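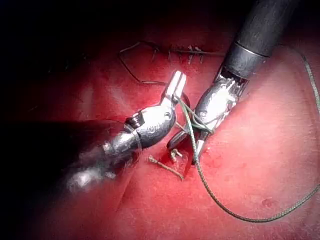 How a film trailer gets made

Home | Films | Music | How It Works

A trailer is a short advert for a film. Most last 2 minutes or a bit more, but the film itself might run for 106 minutes, so nearly everything has to be left out.

The person who chooses the bits is called a trailer editor. The editor watches the whole film and writes down every moment that looks exciting, funny or sad. For the family film Zumari, the list had 53 moments on it.

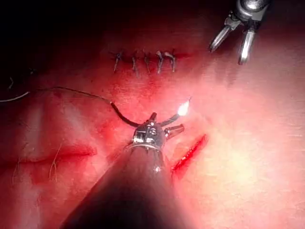
Next, the editor puts the best ones in a new order. A joke from the end of the film can come near the start of the trailer, as long as it doesn't give the story away. Then music is added, and sometimes a voice.

What is a teaser?

A teaser is shorter still. It often comes out months before the film and may show only the title and one actor.

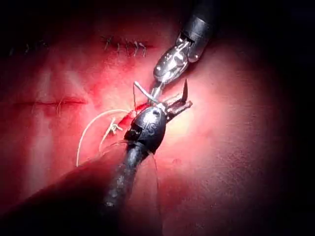 Why isn't that bit in the film?

Trailers are often made before the film is finished. Scenes can be cut later.

8 shares

Comments (2)

Tomos Morris: Is the music always from the film?

Molitora: No, a lot of it is borrowed.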